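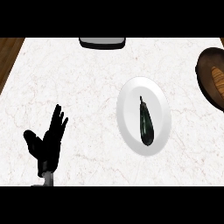

# Lindemann Countertop Sealer for Marble and Other Natural Stone

Lindemann is a water-based sealer for kitchen and bathroom counters. It soaks into the stone and slows down oil, wine, coffee and juice long enough for you to wipe them up. It leaves no film and doesn't change the sheen, so a honed top stays honed and a polished top stays polished.

**Item no.** 538
**Made by** Brustside
**Sold in** single bottles and cases of 9

## Where to use it

- Marble, in any finish
- Limestone and travertine
- Unsealed granite
- Cement grout between stone tiles

Do not use it on quartz composite, glazed tile, laminate or painted surfaces. These don't absorb the liquid, and it will dry to a sticky haze on top.

## Does your counter need it?

Put a spoonful of water on the stone in a spot you use often, such as beside the sink. Wait 13 minutes and wipe it off. If the stone has gone darker, it is taking in water and is ready for a coat. If the color is the same, test again in a few months.

White marble with gray veining can be hard to read in low light. Test near a window or with a lamp held low to the surface.

## How to apply

1. Clean the counter with a neutral stone cleaner and let it dry overnight.
2. Tape off stainless steel, wood trim and painted walls.
3. Shake the bottle. Pour a small amount onto a white cotton cloth and spread it in an even, wet coat.
4. Leave it for 9 minutes. If a patch dries early, add a little more.
5. Wipe off everything left on the surface with a clean, dry cloth, then buff with a second one.
6. Very porous stone may need a second coat. Wait two hours between coats.

You can put things back on the counter the next day. Keep water and food off it until then.

If you find a haze later, dampen a cloth with fresh sealer, rub the patch for a few seconds and buff it dry right away.

## What it won't do

Sealer helps against stains. It does not stop etching, the dull marks that lemon juice, vinegar and some bathroom cleaners leave on marble. Those are changes in the stone itself and have to be polished out. We carry Niltico polishing powder for small marks on polished marble – it isn't suitable for honed finishes.

For daily cleaning, use warm water and a drop of mild dish soap, or Grosance stone spray. Bleach and scouring pads will shorten the life of the seal.

## Storage and shipping

Keep the bottle upright and above freezing. Sealer that has frozen should be thrown out. We don't ship this item to cold-weather addresses between December and March unless you ask for insulated packing at checkout.

Unopened bottles can be returned. Opened bottles can't.

Page updated Dec 13, 2025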